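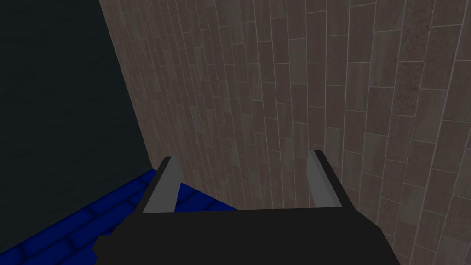 Render: gripper and tiled wall

Home Questions Topics Members

Moving into a modular classroom block: how long to wait for the floor?

Asked by Sieglinde Hagedorn – November 16, 2019
2 answers 20 views

Our school has ordered a modular block from Lammers, two classrooms with a corridor between. The modules come with the vinyl already laid, but where they join, the floor is finished on site. The installer wants to hand over the keys the next morning. Is this normal? I would like to put the cupboards in at once, and they are heavy, up to 300 kg when full. My contract says only "ready for use", which does not help me much.

Answer 1
We had the same with our block in September. Ask which adhesive they use at the joint and get the data sheet for it. In ours there were two different times, one for walking and a longer one for furniture. We kept the cupboards in the old building until the second time was over. Please ask also where the joint cover goes – ours ended exactly under a cupboard, and we had to move everything again. I would let them write both times in the handover paper before you sign.

Share Comment (2)

Answer 2
Depends on the company. Ours was Bandska and the kids were in there next day, no problem with the floor. The door was sticking though.

Share Comment (0)

Related questions Log in to answer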